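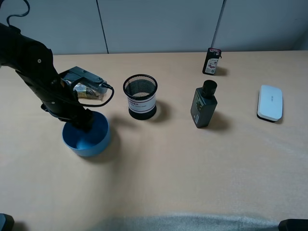
Property Finance and Housing Markets
Week 9 handout – Service charges and reserve funds in apartment blocks
Posted 12/01/2025

Read before the seminar. Bring a calculator, phone is fine.

Where we got to last time: mortgage holder vs. freeholder vs. leaseholder, who owns what. Slides are up. This week is the money that goes round every year after the sale is done, and that most buyers skim past in the contract.

1. What a service charge is

Yearly payment from each apartment owner to whoever runs the building. Covers the shared parts: roof, stairs, elevator, entrance lighting, building insurance, cleaning, managing agent's fee. Does not normally cover anything inside your own front door. Windows are the classic argument. Read the lease, it will say, sometimes badly.

Two parts, keep them apart in your answers:
– running costs (this year's bills)
– reserve contributions (money put aside for big jobs later)

Students mix these up every year in the August resit. A new light bulb is running cost. A new roof is reserve. Repainting the stairwell could be either, depends how the budget is written and how often it gets done.

2. How it gets split

Three common methods. Equal shares, floor area, or a fixed percentage written in the lease. Equal shares is easy to work out but the owner of a studio pays as much as the owner of the top floor duplex. Floor area feels fairer until somebody asks why the ground floor is paying for the elevator. Fixed percentages are the hardest to change becuase you need the owners to agree, and the ones who gain from the old split won't.

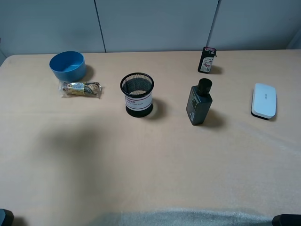 Reading time: 4 minutes

3. Case: Kanport Court

25 apartments, one elevator, flat roof. Managed by Kuston on a yearly contract. Equal shares.

Running charge per apartment: 3092 a year.
Reserve contribution per apartment: 452 a year.

So the reserve takes in 25 x 452 = 11,300 a year. Write that number down, you need it below.

The roof survey says replacement within ten years. Nothing in the reserve at the start, the previous agent never collected one. Ignore interest for now. Ten years gives 113,000. Whether that's enough depends on the roof quote, and there isn't one yet. Note what that means: the contribution was set without knowing the cost. Very common. The figure was picked so the total bill wouldn't scare owners off.

Now say the roof fails in year four. Reserve holds 45,200. Anything above that has to come from a special levy, i.e. a one-off bill to every owner. For each 25,000 short, the levy is 1000 per apartment. Some owners can pay in a week. Some can't pay at all, and then the work gets held up for everybody, or the agent borrows and adds the interest to next year's charge.

Question to think about: someone who bought in year three has paid in for one year and gets the same levy as someone who has lived there since the building opened. Fair? Go back to the sale price. If buyers had known about the roof they'd have paid less. If.

4. Who looks at the reserve

Buyers: should, mostly don't. Ask the seller for three years of accounts plus minutes of owners meetings.
Lenders: look at it more than they used to. A block with no reserve and an old roof can get a lower valuation.
Landlords: care because they can't always pass the charge on. Rent is set by the local market, the service charge isn't. A jump in the charge comes straight out of the yield.

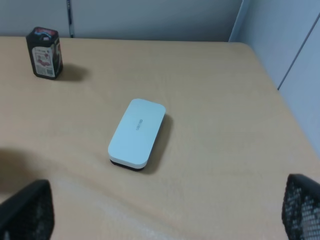 Jibrin disagreed on the course board and wrote that a big reserve is just dead money, that owners would do better keeping the cash and paying a levy when the time comes. Fair point on paper. Works if every owner actually saves it. The argument also skips timing – levies tend to land when something has already broken, so you're paying emergency prices. Post your own reply before the seminar, a few lines is enough.

5. Changing the agent

Short section, it comes up in the exam though. Owners at Troston House moved to a new agent and took a lower fee. Fee went down, total charge went up, as the new agent billed separately for insurance claims and for supervising works. Always compare the whole budget, never the fee line alone. Check also:
– who holds the reserve, and is it in a separate account
– notice period in the old contract
– are there unpaid charges, and who chases them

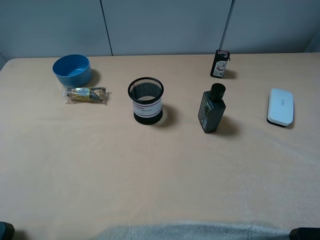 6. For the seminar

a. Rework the Kanport Court numbers with a reserve contribution of 1000. What is in the fund when the roof fails in year four?
b. Write one paragraph to the owners arguing for the increase. Plain words, they are not accountants.
c. Who loses if the increase is voted down? Think about sellers as well as the people who stay.

Groups same as last week. Hand in (a) on paper at the start, (b) and (c) we do in the room. Week 10 is ground rent, reading list to folow.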